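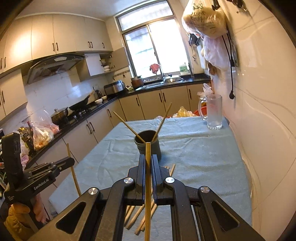 Bamboo chopsticks and the holder on the kitchen table, September.

Category: Residents' Meetings > Kitchen and Common Rooms
Shares 2 | Comments 2

Avell House Residents - Minutes of the September Kitchen Meeting

Held in the shared kitchen, 7:15 p.m. Chair: Nam-gil Cha. Minutes taken by the second-floor representative. Apologies received from the two residents on late shift.

1. Minutes of the last meeting

Read and accepted with one correction. The entry on the freezer should say "top drawer," not "top shelf." Signed by the chair.

2. Matters carried over

The drain cover has been replaced. The bulb over the stove is still flickering and will be reported again to Fekomby, the managing agent. The first report was logged as job 3337. The chair will quote that number and ask for a date.

The label maker has not been found.

3. Chopsticks and other shared utensils

This took up most of the meeting. Residents have complained that the chopsticks are kept in several places and that people end up using forks or buying their own. Some are in the drawer by the sink, some are in a plastic bag on top of the fridge, and some go back to rooms and stay there.

The chair proposed that all shared chopsticks be kept in the dark cup on the table, where most people look first. One resident asked whether the cup is big enough. The chair said it should hold what is needed for a normal supper, and the extra can go in the drawer as a reserve. Another resident preferred the drawer for everything, as a cup collects dust. It was pointed out that the drawer collects crumbs. After some discussion the proposal was put to a vote and carried, with one against.

Agreed:
- Shared chopsticks to stand in the cup on the table after washing and drying. They are not to be left in a pile on the cloth.
- Bamboo ones must be dried fully before they go in the cup. Leave them on the rack overnight if in doubt.
- Any that are split, warped or have dark spots at the tips should be thrown out. No need to ask first.
- Personal chopsticks to be kept in rooms or in a marked box.

A replacement pack was discussed. Vashisht, the wholesaler used for the rice order, sells them as item 3710 in the catalog. The chair will add one pack to the next order and charge it to the kitchen fund. There was a request for metal ones. This was left open, as opinions were split on whether they are too slippery for noodles.

4. Table cloth

The blue-gray cloth will stay on for now. It wrinkles easily and two residents find it a nuisance when rolling dough. The chair suggested taking it off for any cooking done at the table and putting it back afterward. Agreed. Whoever takes it off folds it and puts it on a chair - not on the counter next to the stove.

Washing of the cloth goes on the laundry rota, first load of the month, cool wash.

5. Pitcher, basin and bags

The glass pitcher is for drinking water only. It has been used for stock at least once and the smell was hard to get out. Residents asked that it be kept covered. A plastic bag over the top was thought good enough for the present, but a proper lid would be better. The first-floor representative will look for one that fits.

The red basin is for washing vegetables. A separate one is needed for soaking dishcloths and will be bought.

Plastic bags should be folded and put away in the bottom cabinet. Members were reminded that a bag left at the back of the table tends to be taken for trash, and someone's dried mushrooms were thrown out that way last month. The owner has accepted an apology.

6. Upper cabinets

Space will be reassigned when the new residents move in. Until then, please keep to your own shelf. The handles need wiping down, especially those closest to the stove. Added to the weekly cleaning list.

7. Shared supper

The next supper will be dumplings and cold noodles. The Flimutora cooking group has asked to join and bring a side dish. Agreed, provided they help with the washing up. The chair will reply to them.

8. Any other business

The window should be opened when frying. A resident asked that radios be turned off by 10 p.m. - no objection.

Actions
Chair: Fekomby call about the bulb, Vashisht order, reply to Flimutora.
First-floor representative: pitcher lid, second basin.
Second-floor representative: update laundry rota and cleaning list.
All: return chopsticks from rooms.

Meeting closed at 8:20 p.m. Next meeting in the kitchen, same time, date to be posted on the fridge.

Tagged: minutes, kitchen, house rules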